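How to Show a Robot Arm in Simulation at an Open Day

By Marjatta Eskola, June
3 min read

At the Druseta open day we showed our kitchen simulation to visitors who had never seen a robot program. I write down the steps, so the next team can repeat them.

Start the simulator before the doors open. The first loading of the kitchen takes long on our older computer, and visitors do not like to wait. Load the scene, then press pause. Put the large screen at the height of the eyes and turn off the screen saver.

Begin each demonstration with the arm still. Say which part is the gripper and let people ask what they want. After this, open the control window and move one joint only, by a small angle.

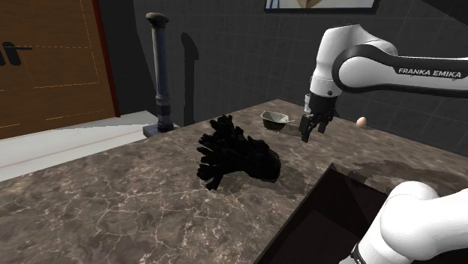 When the visitors understand one joint, switch to moving the gripper in a straight line. Keep the speed low. Danish Ghumman gave the keyboard to the children at this point, and I recommend it. If the arm goes into the counter, press reset and continue.

Save a start position under a short name. Ours was "Dilow". Return to it after every group, also when the group was small. One round should not be longer than 600 seconds, questions included.

At the end, show the log file for a moment. Our log had 463 lines after the morning, and several older visitors wanted to read it with Benedita Patrício.

Contact: Marjatta Eskola, Druseta | © Druseta | Back to top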